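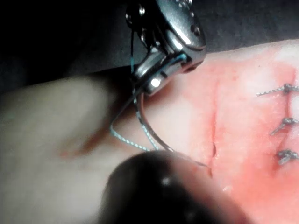

Kit Skarard para porta-agulhas: quatro meses de pontos na bancada

27/07/2025
Por Izzati Raju

Quem passa por cá já sabe que desde março ando metida com o Pongsak Thaweesak num projecto meio doido: pôr dois braços robóticos a dar pontos numa almofada de treino, na oficina partilhada onde temos bancada. Os braços fizemo-los nós (motores, roldanas, cabos, muita paciência), mas os punhos e as pontas não havia maneira de os fabricar com as ferramentas que ali temos. Foi aí que entrou o kit da Skarard, que custou 226 euros, dividido pelos dois e ainda assim doeu!

Vem lá dentro um porta-agulhas de aço polido, com a articulação já montada e os cabos passados, uma pinça mais escura de duas pontas, uma almofada sintética cor-de-rosa com incisões, agulhas curvas com fio e um folheto de instruções que podia ter mais dois desenhos e menos parágrafos. Motores e electrónica são por nossa conta.

O porta-agulhas é de longe a melhor peça da caixa. Fecha com firmeza e agarra a agulha sem a deixar rodar, que era a nossa dor de cabeça com as pontas impressas que usávamos antes: a agulha ia direitinha até tocar na almofada e depois tombava para o lado, sempre. Agora entra ao lado do corte mais ou menos onde queremos e segue a curva dela. Há uma folga pequenina no parafuso do pivô, que se sente com a mão e se corrige com um quarto de volta. Apertem pouco. Eu apertei demais à primeira e o punho ficou preso, tive de desmontar tudo e voltar a tensionar os cabos numa tarde em que só queria ir para a praia.

Da pinça gosto menos. As pontas são curtas e grossas, boas para segurar a borda da almofada, chatas para apanhar um fio fininho que teima em escorregar. E tem uma mola à vista de lado, mesmo junto à cabeça. O fio adora aquela mola. Se o braço da agulha puxa na diagonal, lá vai ele encostar às espiras, e nós a ver a tensão subir no ecrã. O Pongsak fez uma capinha impressa para tapar a zona e melhora bastante, só que rouba um bocadinho de abertura e ele anda na terceira versão. Acho que isto devia vir resolvido de fábrica.

A almofada aguenta bem. O material é macio, ligeiramente brilhante, e os pontos ficam assentes sem rasgar desde que não se puxe como quem ata um saco de batatas. Nota-se o desgaste nas bordas das incisões, claro, e quando a agulha entra muito perto do corte o material cede. O brilho é que atrapalha as câmaras do punho! Com a luz de cima no máximo aparecem manchas esbranquiçadas e perde-se a linha do corte; baixámos a luz, virámo-la para a parede e ficou outra coisa.

O controlo é feito com o Tosh, o programinha que o Pongsak escreveu para nós, com dois comandos em cima da mesa e muita teimosia. Isto é tudo teleoperado, quem dá o nó somos nós. O nó continua a ser o passo mais demorado. Passar a agulha já me sai sem pensar muito, dar as voltas do fio à volta da ponta é que ainda me faz suster a respiração, e cortar as pontas faço-o à mão, com uma tesoura vulgar (os comprimentos ficam todos diferentes e eu já fiz as pazes com isso).

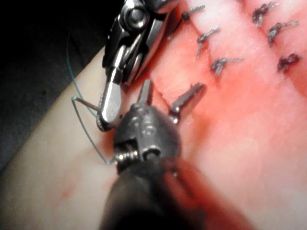
Dá para usar o kit só com um braço?
Para treinar a passagem da agulha, dá perfeitamente, e foi assim que começámos. Para fechar um nó precisam do segundo, com a pinça montada, ou então de uma mão humana a segurar o fio do outro lado.

Também experimentei o fio da Plornlow, que é mais barato. Vem muito enrolado da embalagem e guarda memória das voltas, por isso fazia argolas onde não devia. Voltei ao que vinha no kit.

Se comprava outra vez? Comprava, pelo porta-agulhas. Se a Skarard o vendesse à parte, era o que eu recomendava a quem já tem uma pinça decente. Dou 4 em 5, e a estrela que falta é toda da mola. Ah, e peçam logo uma almofada suplente, os portes são os mesmos.

Artigos relacionados
Cabos ou correias? O que usámos nos braços
Pontas impressas: o que correu mal
Wollov, a oficina partilhada: bancadas e horários
Tosh: ligar os dois comandos

Contacto | © 2025 Izzati Raju | Voltar ao topo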